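Print this item | E-mail this item

Gripper state estimation: what changed in the April release

The April release of the Statport toolchain replaces the old contact detector with a two-stage estimator. Most groups will notice it only as a change in log format. Anyone who trains on segment boundaries should read further, as the boundaries have moved.

The previous detector thresholded jaw width. If the width stopped changing while the close command was still rising, the segment was labelled "grasp". That works well for blocks and cups. It works badly for anything thin, where the closed-on-object width and the closed-on-nothing width differ by less than the encoder noise. Hanyu Yin went back through 218 recordings of bin clearing and found the grasp label was most often wrong on pens and markers, and almost always in the same direction: the detector reported an empty close when the jaws were holding something.

The new estimator treats jaw width as one input of several. Stage one is a small classifier on the wrist-pose and width streams, evaluated over a window of 14 samples. Stage two checks the result against the head camera, and only when stage one is uncertain. We tried running the visual check on every sample. The labels did not improve enough to justify the load on the Goh machine, and the queue backed up whenever both hands were active. 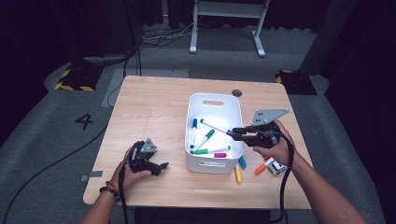
Markers are a useful worst case for the visual stage as well. They lie across each other at odd angles, the caps take up a small share of the pixels, and a marker lifted by one end leaves the rest of its length in front of the others. The segmentation model tends to merge the held marker with whatever is behind it. Erick Mutiso's fix is to seed the mask from the projected jaw tips and grow it outward, with a penalty for crossing a strong colour edge. Two markers with the same cap colour can still be merged, and we don't have a fix for that yet.

Two-handed sessions needed separate treatment. The old code kept a single state for the pair, which meant that an open left gripper could clear the grasp flag set by the right. State is now kept per hand, and the planner reads both. If you have scripts that parse the field "grip_state", they will break. Read "grip_state_l" and "grip_state_r" instead. Elvia Zepeda has written a converter for older logs, in the tools directory. It fills the left and right fields from the raw width streams and does not attempt to guess where a stream is missing.

Two known problems remain:

- Clock offset between the grippers and the head camera is corrected once, at the start of a session. Long sessions drift. Until continuous correction is merged, restart the recorder between tasks.
- The pose filter overshoots when a hand reverses direction quickly over the bin rim. The overshoot is short, but it can push a release boundary late. Gilang Oei is testing a lower process noise setting on the Stundmont data.

On the planning side there is less to report. The pick-order module still chooses the topmost object by depth, then breaks ties by clearance from the bin wall. Objects leaning against a wall are therefore left until last, even when they would be easy to take first. We have a branch that scores approach direction as well as clearance - it is slower, and its choices are closer to what people do. It will stay on a branch until the timing is acceptable.

To relabel existing data, run the estimator in offline mode with the visual stage enabled and keep the old labels alongside the new ones. Please don't overwrite. The Flatley group did so in an early test and had to restore from backup before they could compare anything.

Comments

Mariann Kiss: Does the converter preserve the original timestamps, or resample them?

Elvia Zepeda: It preserves them. Resampling is a separate flag and is off by default.

Gilang Oei: Lower process noise helps at the rim but adds lag on slow approaches. I'll post plots when the second set has finished.

Recent items

Calibrating jaw width after a finger change
Log format reference, revised
Depth holes on glossy plastic: a workaround
Recorder restarts and session naming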